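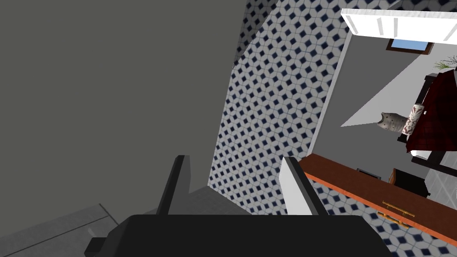
Chapter 4
Floors and What Lies Under Them

Most of us walk across several floors before breakfast and never give one of them a thought. That is a kind of compliment to the people who laid them. A good floor stays level, stays quiet and lets you get on with your day, and it may go on doing so for longer than you own the house. In this chapter we will slow down and look at how such a floor comes to be, starting well below the part you sweep.

If you worked through the exercises on walls in Chapter 3, you already know the Parry house, with its damp north side and its rather hopeful extension. We will go back there now, because its kitchen floor has 183 tiles and 11 of them are cracked, all in one wandering line from the pantry to the back door. It would be easy to blame the tiles. The trouble, as you will find when you reach the site notes, began in the base beneath them, where new concrete met old and the two moved at different rates.

So please be patient with the early sections – they are mostly about soil, gravel and water, and you may wonder when the tiles are coming. They come in Section 4.3, and I think you will enjoy them all the more for the wait. Have a pencil and some squared paper near you, and a long straightedge if you can borrow one.

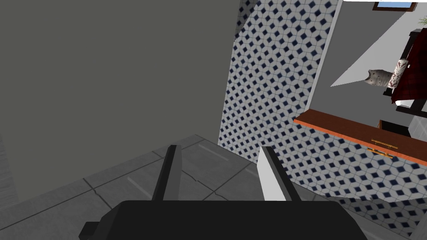
4.1 Finding Out Whether a Floor Is Flat

Flat and level are two different things, and people mix them up all the time, even people who have been in the trade for years. A level floor does not slope. A flat floor has no humps or hollows, though it may tilt from one side to the other, as a shower floor should. Set your straightedge down in several directions, look for light under it, and mark each hollow with chalk as you go.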